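8/8/23

# Let the robotics club be slow

I have helped with the after-school robotics club in Bulldale for six years now, and every May, when the sign-up sheet for the next year goes around, a parent asks me the same very fair question: what will they have to show for it? I usually mumble something about the spring showcase. I'd like to give a better answer, even if it takes me a while to get to it.

Most of what our students do looks like very little. Last winter one team spent three weeks getting an arm to pick up a foam block and set it down in a bowl. Three weeks! A visitor who came by on a Thursday would have seen teenagers arguing over a cable, writing a number in a notebook, and trying again. They logged 124 attempts before the Cunilance meet, where they placed near the bottom, and they talked about it happily all the way home on the bus.

I think that was time very well spent — and I think we are too quick to trade it away for kits that work on the first evening.

## What the bench teaches

A kit tells you when you are done. A real arm leaves you to decide, and that is a hard thing to learn at sixteen. Is the grip bad, or is the block in the wrong spot? Did we change one thing or two? Our students get better at asking this, and I hear from their teachers that it follows them into chemistry and even into essays.

It also gives the quiet ones something to be good at. Cable routing, for instance, has its own experts in our club, and they are consulted with great respect.

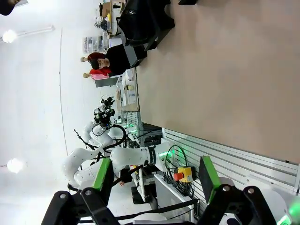
## What I'd ask for

The Plandholm district sets aside $1,650 a year for us, and I am grateful for every dollar. What I would love on top of it is time: one more afternoon a week with the door unlocked, and a showcase where a team may stand up and present something half finished. Let them bring the notebook along with the arm, and give them long enough to read from it.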